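Chapter 4
Does the Room Matter? Claims About Space and Behaviour

Most people who sell office furniture will tell you that a room changes how people behave in it. So will most head teachers with a building grant to spend. They may be right. The trouble is that the claim is rarely put in a form that could turn out to be wrong, and a claim of that sort deserves a hard look before anyone repaints a wall on the strength of it.

Take the Grelergate study, which you will meet again in Chapter 9. Krešimir Nikolovski followed 26 office workers who moved from a plain grey floor to one with bright walls and shared tables. After 14 weeks they said they felt more creative. Prillow, the design firm that had done the work, put this in its brochure — without mentioning that the same workers had also been given shorter hours.

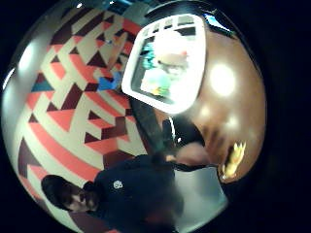
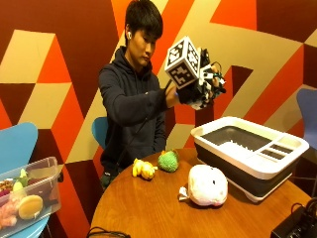
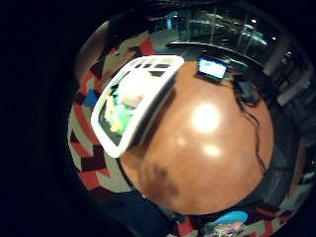 Colour, furniture and people in a shared room.

What, then, had the study measured? It had measured what people said when asked a leading question by someone who had plainly enjoyed choosing the paint. Feeling creative is easy to report and hard to check. Nikolovski kept no record of the work itself, so we cannot say whether any of it got better, got worse or stayed as dull as before.

Zlatko Vasić tried to repeat the result at Sastuvon with a second group who kept their old hours. He found a small rise in the first month and nothing after that. Supporters of the first study replied that his walls were the wrong colour. Perhaps they were. But if every failure can be blamed on the shade, it is hard to see what would count against the idea.

In this chapter we look first at how such studies are set up, then at the stronger evidence on noise and daylight. Before reading on, write down one thing you believe about the room you work in, and what would change your mind.

4.1 Asking people how they feel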